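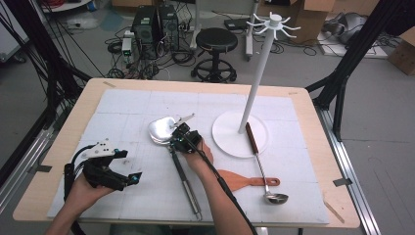

Two hand-held grippers over the gridded mat, the right one closed on a steel spatula. The hanging stand is at right.

Sekevton replay and labeling tools: frequently asked questions

Last changed 6/19/18. Maintained by Birgit Rathjen. Corrections welcome, sales pitches less so.

What does Sekevton do?

It takes recordings made with hand-held grippers, lines up the video with the jaw readings, and lets you cut the result into labeled pieces. It also exports those pieces to the Rullberg planner. It does not teach a robot anything. Training is a separate step, with separate ways to go wrong.

I read that it "understands" kitchen tools. Does it?

No. That word was in an early announcement and I have asked for it to be taken out. The perception module draws an outline and offers a label. On a spatula lying flat on a pale mat it does fairly well. On polished steel it often splits the tool in two wherever there is a bright reflection, and then reports both halves with high confidence. Treat the confidence value as a sorting key. I would not put it in a paper.

Why is the mat gridded? Does the software need it?

The current version ignores the grid. Geddes, the older calibration tool, used it to estimate scale, and people kept their mats. If you have a plain table, use a plain table. Check the scale by hand either way.

How many recordings do I need?

Fewer than you've been told, if they are good, and more than you have, if they aren't. Our utensil hanging set has 400 recordings. After review I threw out 30 of them, mostly for clock drift between the left and right grippers. A set of 100 clean ones will tell you whether your labels make sense. Start there before you book a week of recording.

What causes the clock drift?

Usually the two grippers are plugged into different computers. Put both on one machine. There is a correction routine in the menu under Timing, and it works when the drift is steady. When it isn't steady, the routine still prints "corrected." This has been an open bug since March.

Can the planner handle hooks?

Sometimes. Rullberg treats a hook as a target point with an approach direction. A curled hook on a crowded crown has neighbors, and the planner's collision check uses a simplified shape that fills in the gaps between them. So it either refuses the motion or, with the margin turned down, finds a path I would not want to stand next to. Version 2 is supposed to fix this. I'll change this answer when I have seen it run on something other than the developers' own stand.

Do wooden and metal tools need separate labels?

Only if your controller will act differently on them. Most people add a material label, never use it, and then have to keep it consistent forever. A ladle with a wooden handle and a steel bowl will start an argument in any labeling team. Label the part being gripped and move on.

What happens if a cable crosses the view?

The tracker may follow the cable. You'll see the tool outline stretch into a long thin tail. Mark the section as bad in the timeline. The "auto-clean" button removes some tails and also, in my tests, some spatula handles.

Is the Nulthorpe success score reliable?

It measures whether the last few seconds of a run look like the last few seconds of your recordings. That is useful for spotting regressions between builds. It can't tell a hung ladle from one leaning in the right place. If somebody quotes you a Nulthorpe score, ask who watched the runs.

Can I use this with a robot that has only one arm?

Yes. Export a single side and ignore the warning about a missing partner. Don't use "merge sides," which averages both hands and produces a motion that neither of them made.

Where do I report a problem?

Use the tracker on the project page. Attach the recording, the exported file and the build number. Reports that say only "planner broken" get closed, even though I tend to agree with them.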